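December 29, 2020

Back on the arm after the break. Target for the week is 1000 examples and we had 77 by lunch.

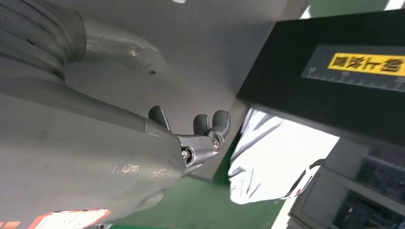
The three-fingered gripper, seen from the wrist camera.

Wanda Bellamy drove and I kept the log. We threw out 10 runs where she let go too early, though I saved them in a separate folder in case the model can learn from bad ones. She doubts it. Changed over at 2. My own runs are slower than hers and I pause too much before closing the fingers. Must copy the files to Skurnico tonight.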